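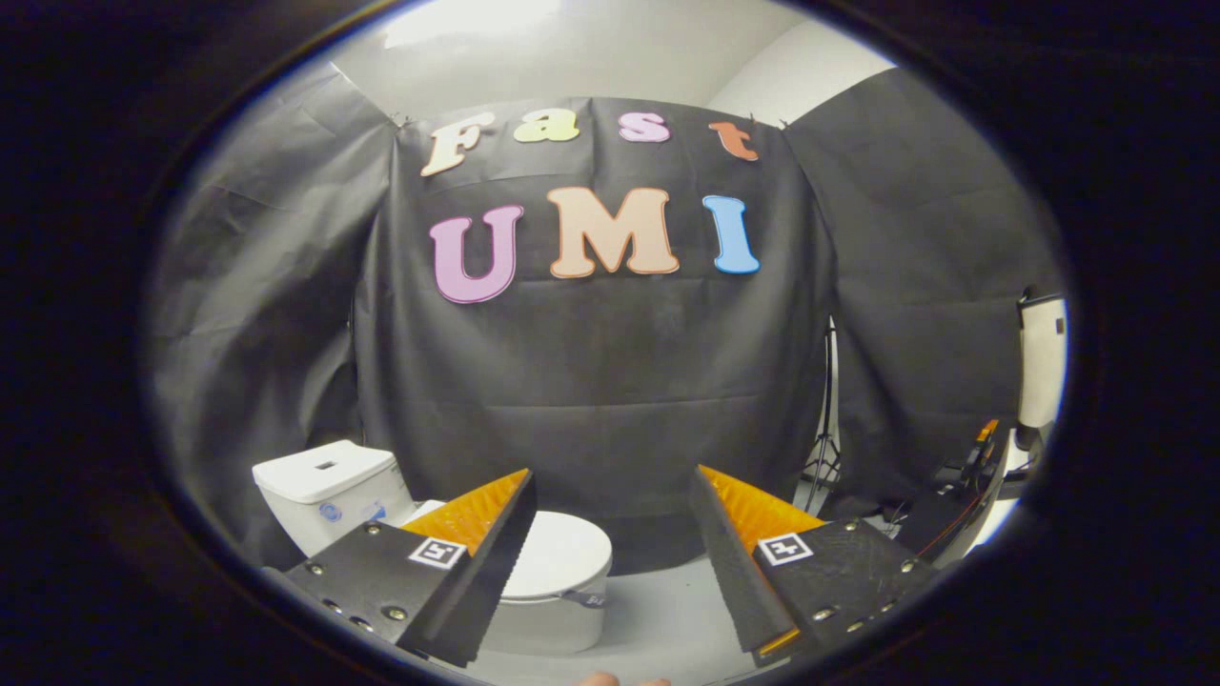 How to Hang a Fabric Backdrop with Cut-Out Letters

Posted 2025-05-07 by Lucinda Ferreira

Print this page | E-mail this page

I have hung more cloth on more walls than I care to remember, and I still get a little thrill when the last letter goes up and the whole thing suddenly looks like somebody meant it. If you have a plain corner and want it to feel finished, a dark sheet of nonwoven fabric and a few cheerful letters will get you most of the way there in an afternoon, and I promise you don't need to sew a single stitch. Pour yourself something nice and let's go through it together.

What you'll need

Dark gray nonwoven fabric, enough for the back wall and a panel down each side
Small clips
Foam sheets or stiff card in several soft colors
Removable double-sided tape
A pencil, a craft knife, a cutting mat and a long ruler
A steam iron and a thin cotton cloth
A step stool that doesn't wobble

Step 1. Measure, and then measure again

Write down the width of the back wall, then the two sides. Buy a bit more than you measured, especially in height. Fabric that ends a hand's width above the floor looks like pants that shrank in the dryer (my first one did, and I had to live with it all weekend). Extra length can always be tucked under.

I like charcoal for this. Black swallows the folds completely and light gray shows every smudge, but charcoal sits nicely in between and lets pale colors sing. The nonwoven kind doesn't fray, so you can cut it with ordinary scissors and leave the edges as they are.

Step 2. Get the worst creases out

Nonwoven fabric is nearly always sold folded, and the folds remember where they were. Lay your cotton cloth over the top and use the coolest setting on the iron, moving along all the time. Please test a corner first! Some of these fabrics melt, and they do it fast.

You won't get every line out. A faint fold across the lower part and a few soft up-and-down creases are perfectly fine with me, and once there are letters on it your eye goes straight to those anyway. If you are fussier than I am, hang the fabric overnight before you iron and let its own weight help you along.

Step 3. Hang the back panel first

Start in the middle of the top edge and work outward with your small clips, one to the left, one to the right, then left again. If you begin at a corner you'll end up with a big sag at the other end and a sore shoulder. Clips need something to hold on to, of course, so put up a thin rail or a tight cord beforehand if your wall has neither.

Keep the top edge level and don't pull the cloth tight. A tight sheet gets little drag lines running down from each clip, and those bother me far more than a loose ripple does.

Step 4. Add the side panels

With the center up, drape one panel down the left wall and one down the right. Use the same fabric from the same roll if you possibly can, as two dark grays bought a month apart are almost never the same dark gray. Let the sides hang more freely than the back. They may bulge and fold a bit, and I rather like that, it makes the corner feel snug.

Step 5. Cut the letters

Draw your letters on paper first. A rounded serif is friendly and forgiving, and a slightly crooked curve will just look playful. Cut out the paper, trace around it on the foam or card, and go slowly around the insides of letters like "a". Several light passes with the knife are better than one hard one.

For color, think of a bag of sugared almonds. "Fast" looks lovely with a cream F, a pale yellow-green a, a pink-lavender s and a salmon orange t, and then "UMI" underneath in pink-purple, peach and light blue. Make the capitals on the second line larger so the two lines don't fight. A thin outline on each letter, in a darker shade of its own color, helps the edges stand out, and a paint marker does the job nicely.

Step 6. Put them up

Lay everything out on the floor before you stick anything. Wide letters like M want more breathing space than you'd guess, and narrow ones like I want less. When you are happy, start with the middle letter of each line, or the gap in the middle, and press every letter flat with your palm.

Then walk to the far side of the room and have a good look. The cloth isn't a flat board, so a letter near a fold may sit a touch low or tilt a little. I leave those alone most of the time. If it really nags at you, peel the letter off slowly from one corner, smooth the cloth behind it and try again.

Step 7. Think about light

Light from straight in front flattens the creases, and light from the side brings every one of them out. If you keep a light stand, tuck it near a side panel with the tripod legs well spread, and run the cord where feet won't find it. Keep lamps away from the fabric, please.

Taking it down again

Letters first, then the sides, then the back. I store mine rolled on a cardboard tube, with the letters flat between sheets of baking paper so the tape doesn't grab its neighbor.

Comments (3)

Aldo Colombo
I did the clips from the left corner last time and can confirm the sag. Will start in the middle on Saturday. What thickness of foam do you use for the letters?

Lucinda Ferreira
Hi Aldo! Thin craft foam, the kind that bends easily. The thick sort is so heavy that it pulls the cloth forward.

Cinzia Gatti
Tape wouldn't hold on my fabric at all, it was too fuzzy. I ended up using little dabs of glue and now the letters are there for good, so I suppose I'm committed to "WELCOME".

Related how-tos

Choosing a Curtain Cord That Doesn't Stretch
Paper Templates for Big Letters
Storing Fabric Without Fold Lines
Five Soft Colors That Work on Charcoal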